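Storing paper and photographs at home: your questions 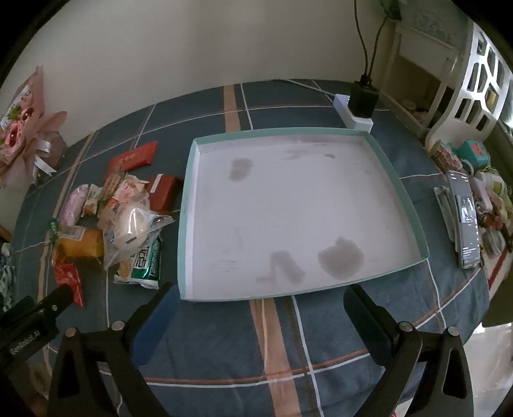

Most "archival" storage sold to households is an ordinary box with a better label. I have kept family papers for long enough to be wary of the word, which any seller can print on anything. Look at the inside before you trust the outside. A box lid with smart mint-green edges can still have grey blotches all over its pale interior, and I wouldn't lay a letter against a surface like that whatever the label said.

Do I need acid-free boxes?
For things you want to outlive you, probably. For gas bills, no. Ask the seller what the board is made of and whether it has been tested. If the answer is a leaflet, shop elsewhere.

Is the Trarnolum kit worth £199?
I can't see how. You get 50 sleeves, a pair of cotton gloves and a booklet. Clean, dry hands are better than gloves for most paper anyway – cotton snags on torn edges.

What about silica gel sachets?
They soak up a little moisture and then stop. People drop one in a box and forget it for years. A drier room does far more.

Can I use the loft?
Please don't. Lofts bake in summer and freeze in January. A cupboard on an inside wall is dull but better.

My papers smell musty. Will the Sirkby spray fix it?
It will make them smell of Sirkby spray. Move them somewhere airy, away from everything else, and replace the box.

Should I scan everything and bin the originals?
Áine Mac Suibhne wrote to say she did this with 16 albums and regrets it. Scan, by all means, but keep the paper.

Do you take money from any of these firms?
No. Gallagher sent me a box once and I posted it back.

Last checked July 9, 2024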